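Small Town, Big Dog: Pets as Matchmakers in the Sarkstead Romances

Final project report, Popular Fiction seminar
Hye-jin Myung and Despina Văduva

What we wanted to find out

We both read a lot of paperback romance over the summer and kept hitting the same thing. Heroine moves to small town. Heroine meets animal. Animal drags her to a man. Our question was pretty simple: does the pet do any real work in the plot, or is it just on the cover to sell the book?

We picked the Sarkstead series because it's all one author and one town, and because Despina's aunt owned most of them. Long fat paperbacks. The longest is 498 pages, which is a lot of pages for two people who already like each other in chapter one.

What we read

Four novels in full: Letar's Landing, The Widow Chiriac, Snow on Guvby Street, and Second Helpings. Hye-jin took the first pair, Despina the others, then we swapped. We also read reader reviews, around 100 of them, mostly to see if people mentioned the animals at all. They did. A lot of them mentioned the animals and forgot the hero's name.

We had planned on six books. Ran out of October.

How we did it

Each of us kept a notebook and wrote down every scene where the animal changes something. Not scenes where it's just lying by the stove. Then we compared notebooks and argued. The biggest argument was over the goat in The Widow Chiriac, who eats a letter. Hye-jin said that counts as plot. Despina said the letter gets rewritten two pages later so nothing changed. We left it in, with a question mark.

Book by book

Letar's Landing. Nora Letar inherits a boat shed and a very old spaniel. The spaniel keeps walking to the neighbor's porch. That's the romance, basically. What we liked is that Nora is annoyed about it for a long time, and her being annoyed is funny and feels real. The neighbor is a bit of a blank. Handsome, fixes things. The best talk in the whole book is between Nora and the dog.

The Widow Chiriac. Our favorite. Ilinca Chiriac is fifty-three, runs a feed store, doesn't want anybody. The goat is a nuisance and stays a nuisance. The hero is the county inspector who comes to complain about it. Slow start, but the scene in the store during the flood is really good and we both read it twice. Here the animal starts the trouble and then gets out of the way, and the two people have to sort themselves out by talking.

Snow on Guvby Street. Weakest. The cat is on the cover and in maybe three scenes. There's a secret inheritance, a fake engagement, a mother with money and opinions, and a snowstorm, and all of them happen at once. The fake engagment could have been a whole book. Despina thinks the author was tired. Hye-jin liked the mother.

Second Helpings. A diner cook and a dog trainer who can't stand each other. Fast, lots of jokes, some of them old. The dog fails every lesson — that's the running gag — and it does pay off at the wedding.

What we found

The pet does the most work early on. It gets two people into the same yard. After the midpoint it mostly disappears, except in Letar's Landing, where the spaniel's illness is the last big crisis. We thought that part was cheap when we first read it and then we both cried anyway, so.

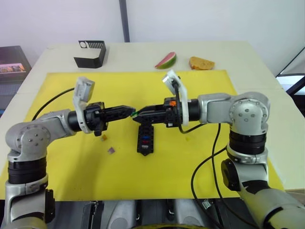

Vol. 2, No. 1

The reviews didn't match our notes very well. Readers gave the goat plenty of credit and hardly brought up the spaniel, even though the spaniel is in nearly every chapter. Our guess is that people remember an animal that causes problems. A sweet one turns into furniture.

We also noticed money. In all four books somebody has a family with too much of it or a business with none, and the pet never costs anything. No vet bills until that one spaniel chapter. Should have tracked this from the start, didn't think of it til the third book.

Problems

Only one author, so we can't say much about the genre. Our "changes something" rule was fuzzy, see goat. And reading the reviews before finishing Second Helpings was a mistake, it spoiled the wedding.

If we did it again

More books, a second author, and a proper rule for what counts. Hye-jin wants to look at horses. Despina does not.

Despina wrote the sections on Guvby Street and Second Helpings, Hye-jin wrote the rest, and we did the findings together in the library over two long evenings. Notebooks are handed in with the report.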